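信息资源管理 课程讲义 第七讲
电子资源的使用统计与续订评估

本讲接续上一讲的许可协议部分，讨论电子期刊与电子图书在订购之后如何度量使用情况，以及度量结果怎样进入续订决定。上一讲布置的阅读材料（许可条款中“并发用户”与“站点”两个定义）在本讲第四节还会用到，未读完的同学请先补上。

一、度量对象

使用统计首先要确定被计数的事件。一篇文章从被检索到被阅读，中间会经过若干步骤：用户提交检索式，系统返回结果列表，用户打开题录页，用户打开或下载全文。每一步都可以单独计数，所得数字相差很大。讲义中统一使用以下四个术语。

检索次数：用户向平台提交检索请求的次数。联合检索工具代发的请求应当单列。若一个工具同时向全部平台发送请求，各平台的检索次数会同步上升，与用户的选择无关。

题录浏览：打开单条记录的详细页面，含摘要，不含全文。

全文请求：以任何格式打开或下载一个完整的内容单元。期刊的内容单元是文章；图书的内容单元可以是章，也可以是整本，两种口径不得相加。

拒绝访问：用户请求全文但未获得。分为两类，一类因无许可被拒，一类因并发数已满被拒。前者反映馆藏缺口，后者反映许可规模不足，处理办法完全不同。

二、重复点击与去重

同一用户在短时间内对同一文件的连续请求，通常源于网络延迟或双击，应合并为一次。去重的时间窗口由统计规范给出，各版本的取值不同，比较跨年度数据前必须核对报表所用的版本。

此外需要区分“总请求”与“唯一请求”。在同一次会话中，用户先看网页版全文，再下载同一篇文章的排版文件，总请求计两次，唯一请求计一次。有的平台默认先展示网页版全文，其总请求天然偏高。评估时以唯一请求为准，总请求仅作参考。

机器请求（索引程序、链接检查程序）应在平台一端剔除。批量文本挖掘若经过授权，应单独出具报表，不计入常规使用。

三、单次使用成本

单次使用成本等于年度费用除以同年唯一全文请求数。公式本身简单，困难在于分子和分母的边界。

分子方面，应计入订购费、平台维护费和分摊的税费。一次性购买的回溯文档如何处理，各馆做法不一。本课程采用的做法是不将其摊入年度订购费，另列一行。

分母方面，应只计入由该费用所支付的内容。开放获取文章的请求不应计入，已永久购买的往年内容也不应计入。多数平台的报表按出版年份拆分，可据此扣除。

算例如下。某馆订购Milgate期刊包，年费3,000欧元，全年唯一全文请求815次，其中65次指向开放获取文章。扣除后的分母为750次，单次使用成本为4欧元。若不扣除，结果为3.68欧元。两个数字的差距看上去不大，但在下一节的排序中足以改变若干资源的先后位置。

再看Palura电子书库。该库按章计数，全年请求219次。若与期刊包直接比较，等于把“章”和“文章”视作同一单位。报告中允许并列，但必须在表头注明单位，且不得计算两者的合计值。

四、许可规模与拒绝访问

并发用户数的确定依据是峰值，年均值在这里没有意义。课程作业截止前数日的并发需求可以达到平日的数倍。若全年因并发数已满的拒绝访问集中在少数几天，可与供应商协商临时扩容；若分布均匀，则应考虑提高许可等级。

拒绝访问数据也有噪声。同一用户被拒后反复尝试，会产生多条记录。部分平台对此不去重，使用前应查阅其技术说明。

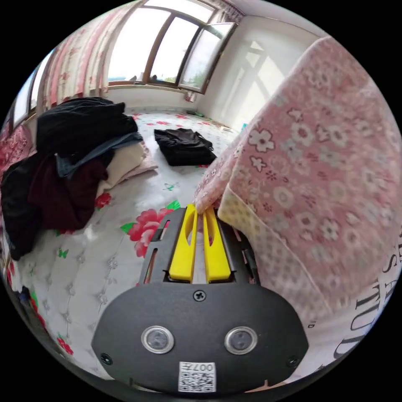
Filipa Sequeira对本节前一稿提出异议，认为把“无许可被拒”直接解释为馆藏缺口过于宽泛。她的意见是，这类记录中有相当一部分来自外部搜索引擎的跳转，用户点开链接时并不了解该刊的内容，被拒后也没有提出文献传递申请，因此不能等同于未满足的需求；应当把拒绝记录与同期的文献传递申请逐刊对照，只有两者同时偏高的刊物才列入候选名单。

这一意见已采纳。修订后的步骤为：先取出因无许可被拒次数较高的刊物，再查同一年度的文献传递申请，最后核对该刊是否可经由其他已订资源获得。第三步常被忽略。同一种刊物可能既在出版社平台上，又在综合性全文数据库中，只是后者有时滞期。若时滞期内的文章恰是用户所需，则缺口成立；若所需文章早于时滞期，问题出在链接解析器的设置，不在订购。

五、链接解析器与知识库

链接解析器根据知识库中的馆藏记录，把题录导向可用的全文。知识库记录有误时，用户看到的是“无全文”，而本馆其实已付费。由此造成的低使用量，在统计报表上与真正的无人使用没有区别。

因此，凡单次使用成本明显偏高的资源，在提出停订之前须完成以下检查。

（1）知识库中该资源包的名称与合同是否一致。Kollach平台曾将一个学科包拆为两个，沿用旧名称的记录只覆盖其中一半刊目。
（2）起止年卷期是否正确，特别是刊物更名或转社之后。
（3）代理服务器配置是否包含平台现用的全部域名。
（4）从馆外以普通读者身份登录，随机抽取若干篇文章，能否到达全文。

第四项必须由人工完成。自动链接检查只能确认页面有响应，不能区分全文页与付费提示页。

六、数据的汇集

报表的获取方式有两种：登录各平台后台手工下载，或通过统一接口自动收取。接口方式省时，但须逐一登记凭据，凭据失效时往往没有提示，报表只是空缺。建议每月收取后检查是否有平台的当月数值为零。零值可能是真实的，也可能是收取失败，两种情形在汇总表中应使用不同的记号，不可都留空。

汇总表的最小字段为：平台、资源名称、标识号、报表类型、度量类型、年月、数值。标识号优先使用连续出版物的电子版号码，缺失时使用印本号码并加注。刊名不可作为匹配字段，同名刊物和大小写、标点差异会造成错误合并。

练习所用的数据集以Magalhães平台导出的格式为准，首行为报表说明，正式表头从后面开始，导入时须跳过说明部分。往届有同学把说明行当作数据读入，合计值因此出错。

七、统计数据的局限

使用次数不说明使用的性质。一次下载可能被通读，也可能从未打开。研究人员少的学科，其核心刊物的绝对使用量必然低，以全馆统一的成本线来裁减，会系统性地损害小学科。较稳妥的办法是在学科内部排序，再以该学科的师生人数作归一化处理。

引文数据和本校作者的发文去向可作补充，但两者都滞后，且偏向发表活跃的群体，对以教学为主的院系参考价值有限。

续订建议书应同时列出：三年的唯一请求数，三年的单次使用成本，拒绝访问分类，重叠覆盖情况，学科联络人的书面意见。缺任何一项须说明理由。价格涨幅另附一页。

八、作业

1. 使用练习数据集，分别以总请求和唯一请求计算各资源的单次使用成本，列出排序发生变化的资源，并指出最可能的平台原因。

2. 从中选取一种成本最高的资源，按第五节的四项检查写出检查记录。无法实际登录的项目，写明需要哪些权限、向谁申请。

3. 阅读第四节的修订步骤，讨论在文献传递申请量很小的机构中，该步骤是否仍然可行，可用何种数据替代。

作业以纯文本或表格文件提交，文件名含学号。第1题须附计算过程，只交结果的不予评分。下一讲内容为联合采购与费用分摊模型，请预先复习本讲第三节关于分子边界的部分。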